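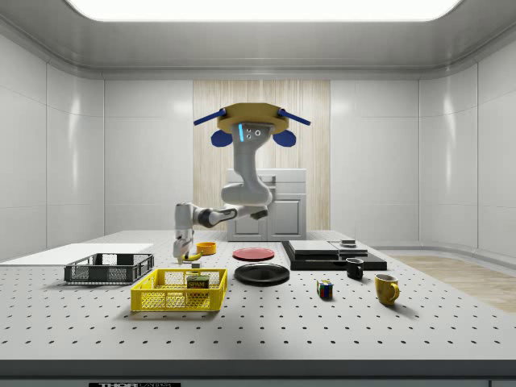 Stotwood Forums > Cells and Fixtures > Simulation
Thread: Bringing up the Plurutmont bench cell in sim, what I changed and what still bugs me

bhudec
Posted 7:40 pm

Finally got the Plurutmont cell running in Hamari the way I wanted, and I'm so happy with it that I have to write it up somewhere. For anyone who missed my older posts: one arm, one parallel gripper, one perforated bench, and a pile of household stuff to pick. Every setting I get right in sim is an afternoon I don't spend crawling under the real bench in May with a hex key.

Main changes since the last thread:

Tool center point. I had it at the gripper flange plus a finger length I'd typed in from memory. Wrong by 3 mm. You would not believe how many of my "bad grasps" were that one number. Measured it properly, fixed it in the tool file, reloaded.

Physics step. Now at 4000 Hz. Yes, it's slow. I'll come back to that.

Collision shapes. The baskets used to be solid boxes as far as contact was concerned, so anything you tried to lower into one just stopped on an invisible lid. I swapped them for walls and a floor. Much better!

Home pose. Moved it up and back so the forearm doesn't sweep low across the bench on its way out.

The config is 324 lines now, mostly comments. Happy to post it if people want it.

Boris Hudec

gantrygoose
Posted 8:02 pm

Nice work! But 4000 Hz?? What are you picking, bees?

I run 733 and I've never had a reason to go higher. Odd number, I know, it came out of a sweep I did and I never rounded it off. If your contacts only behave at 4000 I'd look at the contact stiffness first. You're papering over something.

bhudec
Posted 8:15 pm

Ha, could be. At lower rates I get fingers sinking into whatever they're holding and then spitting it across the bench. I once watched a mug leave the building. Stiffness is at the Hamari default, I never touched it.

gantrygoose
Posted 8:19 pm

There's your problem. The default is way too stiff for light objects. Drop it, add some damping, and try my rate before you burn any more compute. I bet you get most of your speed back.

tvrabec
Posted 8:51 pm

I'm going to disagree with goose a little. Softer contacts hide the spitting, sure, but then your finger depth is off and you end up tuning the grasp to a squishy world. When you move to the real arm you squeeze too hard. I've made that exact mistake and paid for a set of fingertips.

My order would be: tool point (done, good), then approach height, then grip force, and only then solver settings. Boris, can you show where the arm is at the end of the approach move? And which object you test with? I've seen people tune everything on a cube and then wonder why round things roll away.

Tatiana Vrabec

bhudec
Posted 9:10 pm

Good call. I'm using the Cocco planner for the approach, straight vertical for the last stretch.

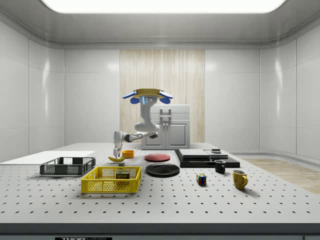 Approach height is the one I've fiddled with most, and I still don't love it. Too high and the last descent takes forever, too low and a fingertip catches on the way in. I tune on the banana because a curved thing lying on its side shows you a bad angle right away, and it's a mean spot too, with the yellow basket in front of it and the little orange bowl just behind and to the right. If the fingers open too wide or come in twisted, I want to hear about it from the collision log. The gray block near it gets the same treatment at the end of each session, as a sanity check on small parts.

tvrabec
Posted 9:26 pm

Oh that's a good test spot, I like it. Two things.

Your gripper looks a touch behind the banana to me. Might be the viewing angle, but check the object's origin. A lot of curved meshes have their origin at the middle of the bounding box, and on a banana that isn't in the banana! It sits in the gap on the inside of the curve. If Cocco is aiming at the origin you'll be off to one side every single time, and it will rotate with the fruit, so it looks like random error when it isn't.

Second, the SPAM can in the basket. Have you tried picking it with the new wall collisions? Straight-sided can, basket walls near it, I would expect the open fingers to be tight on the side nearest the wall. It's toward the right side of the basket, so I'd try turning the wrist so the fingers close along the wall instead of across to it.

bhudec
Posted 9:44 pm

Tatiana you are a genius. Just opened the mesh and the origin is out in the air on the inside of the curve. I have been adding a hand-tuned offset to the grasp for weeks and feeling clever about it.

Haven't tried the can since the collision change. Wrist turn is going on the list.

crankcase_lou
Posted 9:58 pm

Don't move the origin in the mesh! Put a separate grasp frame on the object and leave the mesh alone. If you edit the mesh then your saved layouts all shift, and the next person who loads an old one gets fruit halfway through the table. We did that here and it took us ages to find.

gantrygoose
Posted 10:03 pm

+1 for a grasp frame. Still think you should try 733 though.

tvrabec
Posted 10:07 pm

Agree with Lou on the frame. Goose, fine, try it, but after the frame is in and with the stiffness left where it is. One change per run, please, or we'll be back here arguing over which one did it.

bhudec
Posted 10:31 pm

OK, plan for tomorrow morning: grasp frame first, delete my silly offset, rerun the banana from the same home pose. Then goose's rate, nothing else touched. Then the can with the wrist turned. I'll save a log for each and put them in this thread along with the config.

Lou, do you keep the grasp frames in the object file or in the cell file? I can see it going either way, and I'd like to do it once.

crankcase_lou
Posted 10:40 pm

Object file. Then it follows the thing into any cell you drop it in. Name it something plain like grasp_main, you'll want a second one sooner than you think. Mugs need one for the rim and one for the handle.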